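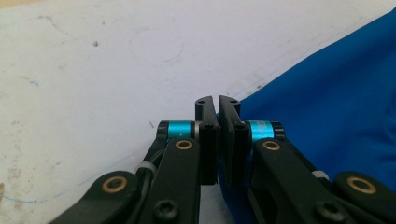 Cómo doblar y guardar una tela grande sin que queden marcas

Las telas lisas de color intenso, sobre todo las azules y las rojas, enseñan enseguida cualquier pliegue mal hecho. Este método sirve para manteles, colchas finas, fundas de sofá y piezas de tela sin coser. Necesita una superficie clara y limpia, más ancha que la mitad de la tela, y unos minutos sin prisas.

Material

Una mesa grande o una cama bien estirada
Papel de seda blanco, sin ácido
Un tubo de cartón (opcional, para piezas largas)
Una bolsa de algodón o una caja con tapa
Una etiqueta y un lápiz

Antes de empezar

La tela tiene que estar completamente seca. Si acaba de plancharla, déjela reposar extendida hasta que pierda el calor. Una superficie clara permite ver las pelusas y también si la tela destiñe: pase un paño blanco húmedo por una esquina y, si sale color, lave la pieza aparte otra vez antes de guardarla.

Paso 1. Extender

Coloque la tela con el derecho hacia abajo. Alise desde el centro hacia los bordes con la palma abierta. No tire de las esquinas, que se deforman con facilidad en los tejidos de punto.

Paso 2. Primer doblez

Lleve un borde largo hasta el otro y haga coincidir primero las esquinas, después el resto. Si la tela no está cortada a escuadra, los bordes no coincidirán del todo. En ese caso guíese por el hilo del tejido y deje que sobre un poco en un lado.

Paso 3. Papel en el pliegue

Haga un rollo flojo con papel de seda y métalo dentro del doblez, a todo lo largo. El pliegue queda redondeado y no se marca la línea. Repita lo mismo en cada doblez siguiente.

Paso 4. Doblar en tercios

Doble la pieza en tercios a lo largo y luego otra vez en tercios a lo ancho. Para estanterías de 40 cm de fondo, como las Hirodham que usamos en el taller, este tamaño suele entrar bien con telas de mantel. Con una colcha hay que hacer un doblez más.

Paso 5. Guardar

Meta la tela en la bolsa y apunte en la etiqueta las medidas y la composición. No apile más de 2 piezas gruesas – el peso aplasta el papel y los pliegues se marcan igual.

Si prefiere enrollar

El terciopelo, el raso y las telas con recubrimiento se guardan mejor enrolladas. Forre el tubo con papel de seda y enrolle con el derecho hacia fuera, sin apretar. Ate con cinta de algodón ancha. Las gomas dejan marca y con el tiempo se pegan al tejido.

Revisión

Saque las telas en junio, antes del calor fuerte, y vuelva a doblarlas por otro sitio. Cambie el papel si está amarillento o quebradizo.

Texto: Liya Shiferaw, taller Kassa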